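The Cape in Clutby: how Olleck lost his costume and got it back
Speaker notes, Brorcombe Comics Day, 16 January 2021

Opening

Say hi, check the mic, thank Szabolcs Dudás for lending me his back issues (he wants them back, and he wants them flat). Ask who has read any Olleck at all. If it's mostly blank faces, do the short version: night watchman in the city of Clutby, falls into the river, comes out able to hear lies. Wears a purple cape. The book ran 138 issues and I love nearly all of them!

The first cape

Start with issue 2, where he gets the cape from his aunt. She tells him it belonged to his father, and he hears that it's a lie, and he puts it on anyway. Pause here. I still think it's the best page in the whole series — let people look at it before I start talking over it.

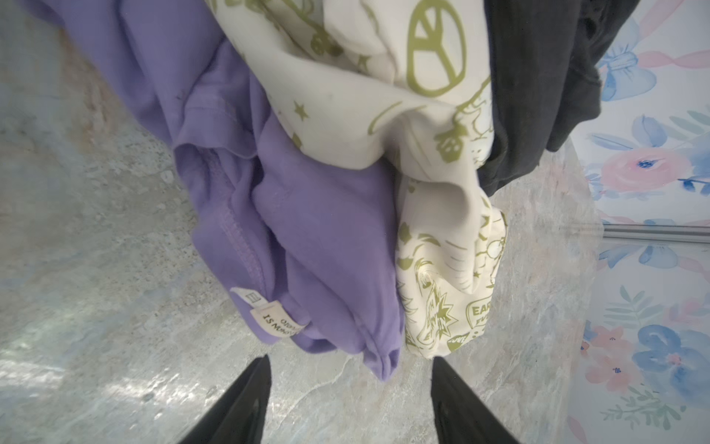

The early artists drew that cape like sheet metal, and I say this with affection. It stuck straight out behind him even when he was sitting on a bus. Real cloth gives you so much more to draw. Take a purple knit when it bunches up: the folds run down on a slant, the edges drape over everything under them, and there's even a little white care label sewn in near the bottom. Olleck never had a care label until issue 6, when the villain reads it out loud in court. Wait for the laugh. Go on if it doesn't come.

Then the plot of the Nyitrai story, quickly. Nyitrai is the judge who can't be heard lying, so Olleck trusts him for years and the reader doesn't. When the truth comes out, Olleck hangs the cape on the courtroom door and walks home in his shirt. He goes without it for a very long stretch. Readers were furious. The letters pages from that October are a treat, read the one from the dentist if there's time.

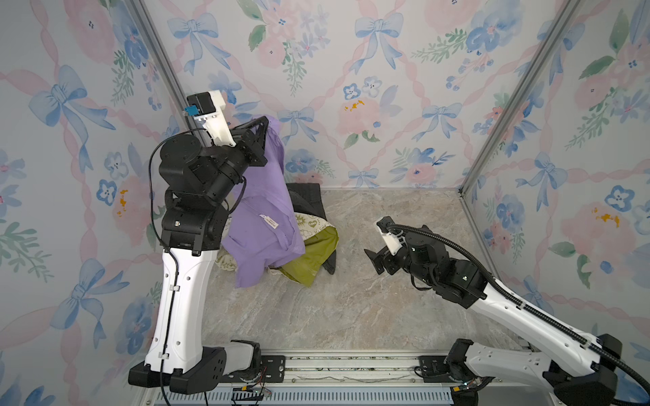 The years without it

Be fair to this run. The stories are quieter, he gets a job at the ferry office, he's bad at it. Without the cape the artists had to find him in a crowd some other way, so they gave him that stoop. Sales fell, and the lowest print run was 2,698 copies, so go easy on anyone who says they never saw these issues in a shop.

Getting it back

Last part, don't rush. His aunt is dying and she tells him again that the cape was his father's. This time he can't hear the lie. Is she telling the truth, or has he lost the power? The book never says. I think he's lost it. Szabolcs thinks I'm wrong and will probably say so from the second row. 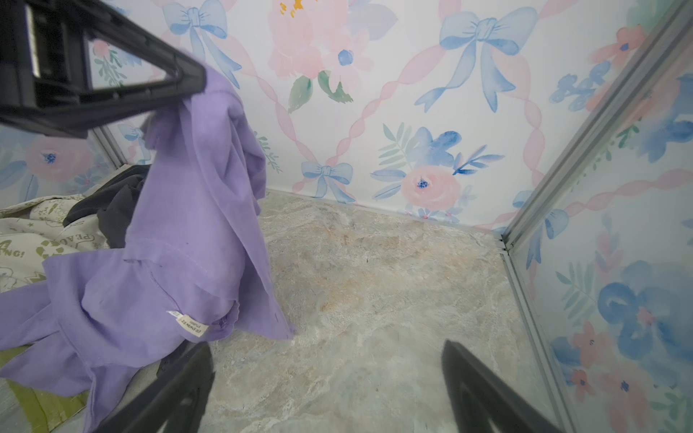
Lavender-purple cloth, deeply creased, with a hemmed seam across the middle.

Questions, then point people to the reprints at the side table.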